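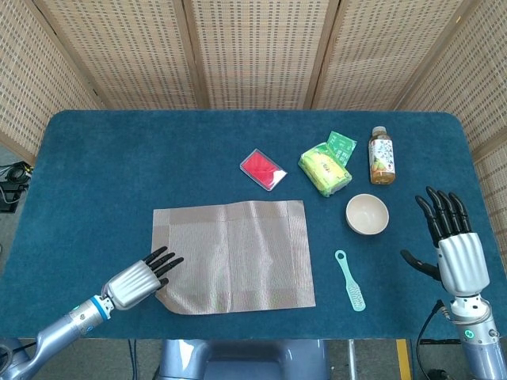
Start with the table, before any of the food comes out. At Fultside we set 240 places for the May supper, and most of the trouble came from placemats that had been stored folded. The woven beige one with the darker border is a good case. It has a fold line down the middle and one corner that curls up, and a glass set on either spot will lean. Store them flat, or roll them with the face side out.

Next point, the surface. A felt-covered table holds a mat in place and keeps the noise down. It also holds crumbs, so brush it before you lay anything. Oden has a short-bristle brush at the supply desk. Sign it out.

Small packets. Pouches and sachets go to the far side of the mat, away from the guest's sleeve. Clear cases the same. Set them straight once the mat is down, then leave them alone.

(Pause for questions on storage. The shelf code is 1477 if anyone asks.)

Budget slide. Replacement mats were 3645 for the year, before shipping. Ask the room how many they threw out for creases only. A damp cloth and a warm iron on the back will take out most folds. Test one mat first.

Last slide is the order form. Forms go back to the Brilo office by 2019-12-05.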